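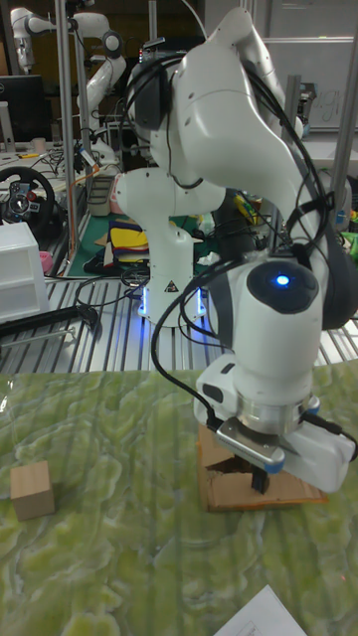

*Page last changed: 01/10/2022*

# Altico tabletop sealer, 2 lb can

Altico says one coat of this stuff will protect a stone or marbled top for up to 11 years. I doubt it. The old Talau sealer made the same kind of promise and we had people back at the counter by August with rings under their coffee cups.

What we can say is that it goes on easily and doesn't smell much. Put down two thin coats – the can says one – and leave it overnight.

- Item no. 108
- Clear, satin
- Not for outdoor use, whatever the label says
- Won't fix a scratch

The "stain shield" version costs more and we don't stock it. Pace makes a cheaper wax that needs redoing more often. Ask for Aled Gape if you want to try either on a scrap first.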